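Print this page | E-mail this page

Measuring finger clearance at the Trellow open day

Posted by Joon-young Nam, Oct 10, 2019

I attended the Trellow open day with the hand-held gripper session on my list. A person holds one gripper in each hand and works at a low table, and the recordings are used later to program a two-arm cell. I run a small packing line with 16 stations and want to know whether the method could cover bottle handling for us. My notes from the session are short on numbers. What finger opening do I need to specify for glass bottles, and does the surface under the work matter? Our benches are brushed steel.

Views from the grippers with the fingers open over the wood grain, then the table from the operator's side:

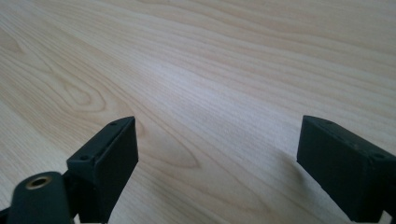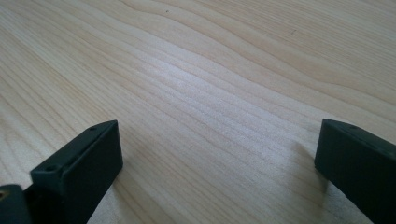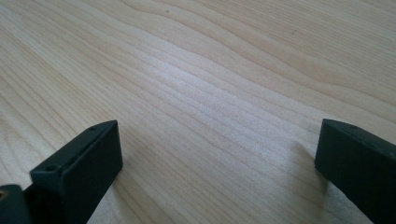
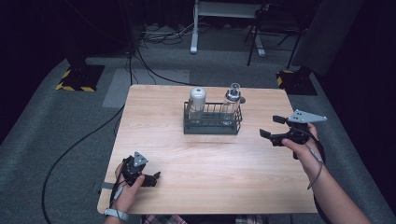
Kiyoshi Hosoda

Start with the bottle, then the opening. Take the largest outside diameter you run, including any label overlap, and add clearance on both sides for approach error. For a hand-held unit I use 16 mm in total. A person corrects by eye and can manage with less, but the arm that repeats the motion later has its own error on top, and the opening has to cover both.

Measure at the tip of the fingers and again 50 mm back. On many printed fingers the two values differ under load. If they differ by more than 4 mm, the fingers are flexing and you should look at a stiffer material before you look at a wider stroke. Long fingers make this worse.

On the surface: yes, it matters, but mostly for the camera on the gripper. The tracking software looks for features it can follow from one moment to the next. Wood grain gives it plenty, except where a lamp reflects and washes the grain out. Brushed steel is harder. The texture is fine and repeats, and the reflections move when the gripper moves. I would do a trial on your own bench before ordering anything. Bring a matte mat as a fallback and record the same task with and without it. Keep the lamp positions the same for both runs.

If you use separate markers for position, the bench finish is less of a problem, but then you have to keep the markers in view of whatever is reading them. That limits how far the operator can turn the wrist.

Mayu Fujimoto

Depends on the bottle. We have Hirose grippers and they are fine.

Nanami Ishida

I agree with Kiyoshi on the clearance but would add the rack. The spacing between neighboring bottles usually sets the limit before the stroke does. Each finger has to fit in the gap with its full thickness. We worked this out late, with fingers already made, and had to machine them down.

Also ask how many recordings they needed for one task. We logged 132 for a single pick from a rack and discarded a good part of them - most had the gripper moving too fast for the tracking. A slow operator is cheaper than a second day of recording. Check the cable routing too. If the cable pulls on the wrist at full reach, people shorten the motion without noticing and it ends up in the data.

Clero had a worksheet for the gap calculation, but I have only the paper copy. I can scan it if you post your bottle diameter and the rack pitch.

Related items
Choosing finger pads for glass and coated bottles
Zillico bench mats - matte or semi-matte?
Trellow open day in December: parking and sign-in
Cable strain relief for wrist-mounted tools

Contact us | Copyright 2019 | Back to top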